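Open day helpers and first-time drivers wanted, Plastham workshop, Cindonbridge

We are opening our doors again this November, and we need people to come and do things with us. Some of you will help run the day. Some of you will sit down at a desk and drive a robot hand for the first time in your lives. Both jobs are open to anyone who can get to Cindonbridge and is at least 14 years old, and you don't need to have studied anything in particular.

Plastham is a small workshop on the second floor of the old Nordin building. We work on robot arms and hands for bench jobs, the kind where somebody picks up a small part, turns it over, and puts it where it belongs. People find that easy and robots find it very hard, and that gap is what keeps us coming in every morning. Once a year we stop talking to each other about it and invite the town in. Last year's open day was the best day we've had in this building (the line for the driving desks went down the stairs and past the bike racks!), and we ran out of chairs, name stickers and coffee before lunch.

What the day looks like

Visitors come through in groups of 11. Each group starts in the front room with a short welcome, then moves to the bench hall to see the real arms at work, then on to the practice room, where the driving desks are. The whole loop takes 70 minutes if the group keeps moving, and they never do, so we leave gaps between them.

The bench hall is the loud part. Two arms will be sorting and stacking, and one of our engineers will be standing by to stop, start and answer questions. We keep everybody behind the yellow line while the arms are powered, and that goes for helpers too unless an engineer has walked you in.

The practice room is the part that people write to us about afterward. All the driving there is done in simulation. You put on a tracked glove, look at a screen, and the hand on the screen follows yours. There is a table with a few things on it to reach for, including cylinders and small sticks in bright colors, and a curved wire on a stand that asks for a lot more patience. Dropping something costs nothing. You press the reset pedal and go again, and after a few rounds most people stop talking and lean in. 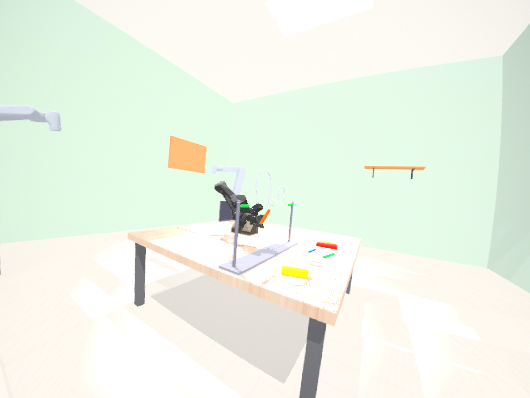 We like to start newcomers on the big cylinders. They are forgiving, and you learn quickly how far you have to open the fingers before you come down on something. The sticks come next. The wire is for people who have already caught the bug, and we have two engineers on staff who still can't agree on the right way to approach it. If you have steady hands from sewing, model building, fishing flies, dentistry or icing cakes, we would really love to see you try.

What we need: day helpers

Helpers work one half of the day, morning or afternoon, and you can ask for both if you have the legs for it. We will place you in one of these jobs:

Front door. Greeting people, finding names on the list, handing out stickers, and pointing to the elevator.

Group guide. Walking a group around the loop, keeping an eye on the clock, and making sure the youngest visitors get to the front. You don't have to explain any engineering. Good guides are friendly and have a voice that carries.

Desk buddy. Sitting next to visitors at the driving desks, helping with the glove, and talking them through their first few tries. You will get plenty of time on the desk yourself at the training evening, and it's the job our returning helpers ask for first.

Kitchen and quiet room. Keeping the snack table going and looking after the quiet room, where anyone can sit for a while away from the noise.

All helpers come to one training evening in the week before the open day. We feed you (soup and bread, with a vegan pot), show you the building, and run the loop with you as the visitors. Helpers are paid an hourly rate for the training evening and for the day. If you are under 18 we need a signed form from a parent or guardian.

What we need: first-time drivers

We are also looking for people who have never driven a robot hand, real or simulated, to take part in a set of timed sessions before the doors open to the public. You would try a few reaching and picking tasks in the practice room, take a break, and try them again. Afterward we ask you what felt strange. We want to know where the glove is uncomfortable, which view of the table you wanted and didn't have, and at what point you started to feel in charge of the fingers. Your answers go straight into how we set up the desks for visitors.

You don't have to be good at video games. Left-handed people, please apply! We have a left glove now and it hasn't had nearly enough use. People who wear glasses are fine at every desk, and two of the desks can be raised or lowered for wheelchair users. If you get motion sick easily, let us know and we'll seat you at a flat screen with a fixed view.

First-time drivers get a gift card for their time, bus fare, and a place in any group they like on the open day, with a guest.

Getting here

We're on Valmont Street, in the brick building with 1827 carved over the door. Use the side entrance, which has the ramp and the bell. The elevator is slow but it does come. There is no parking on the street, and the lot behind the library is a short, flat walk away.

How to apply

Write us a short note. Tell us your name, whether you want to help or drive, which half of the day suits you, and anything we should know to make the day work well for you. A resume isn't needed. If you'd like to be a desk buddy, add a line or two about a time you taught somebody something, whether it was long division or how to back up a trailer.

Notes can be dropped at the side entrance or sent through the contact form on this site, marked for Treasa Corrigan, who is putting the teams together. She answers everyone, usually within the week. Schools and clubs that want to book a whole group should use the same form and tell us how many are coming.

Page updated 18 July 2022. Applications are open now and stay open until the teams are full.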